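Open kitchen day at Dredudside, Sat 27 March

I'd been meaning to visit Dredudside since December, when a coworker came back from one of their baking classes with a bag of rolls and wouldn't stop talking about it. So when they announced an open day I signed up right away – 24 places, and I got one of the last.

The building dates from 1886 and you feel it on the stairs (wear decent shoes!). Upstairs it's a different world, all white walls and clean tables. Coffee first, then a quick talk by Goh, who runs the dumpling and bun classes, and then we were free to wander and be nosy.

I went straight for the steaming corner, because I own a bamboo steamer that has scorched on me twice and I wanted to see what they use.
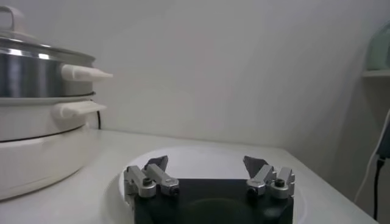

The cooker with its glass lid on.

I loved how plain it is. White base, steel pot on top, a domed lid with a loop handle you can get your whole hand around. Both the pot and the base have their own grips, and I'm already jealous of anyone who doesn't have to wrestle a hot pan with two dish towels. Goh told us to bring the water up before the buns go anywhere near it, and to leave the lid alone after that. I am terrible at leaving lids alone.

The basket has a metal floor full of little holes, and the buns go right on it with plenty of space between them. There was a plate next to it, and I got a good look at the pleats on top. Mine at home come out looking like golf balls, so I asked a lot of questions about folding.
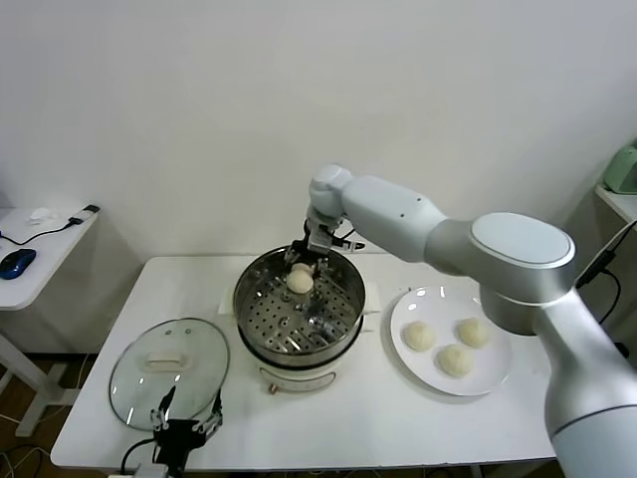
Damian Schnyder

After that came the tasting, pork and a sweet bean one. I had 4 and regret nothing. Muris, who does the bread side, gave me a scoop of starter in a jam jar, and it rode home on my lap.

Tickets were 25 a head with coffee included. They want to do another one with a pasta teacher from Udine, and if that happens I'm going, stairs and all.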